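Wastila hand-held gripper: review after a first order
Posted 1/27/25 by Ieva Kļaviņa

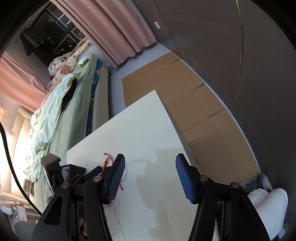 We paid 1166 for the pair, against a budget of 1515, and the difference went on spare pads. Allow for those from the start. The pads are the part I expect to reorder, and Wastila sells them only in packs of 5.

The fingers feel solid and the screws are easy to reach. The grip is tiring for small hands, and Shiela Umali prefers the older Allex. Delivery was slow.

I would buy it again for home recording. We have put 500 aside for a third in June.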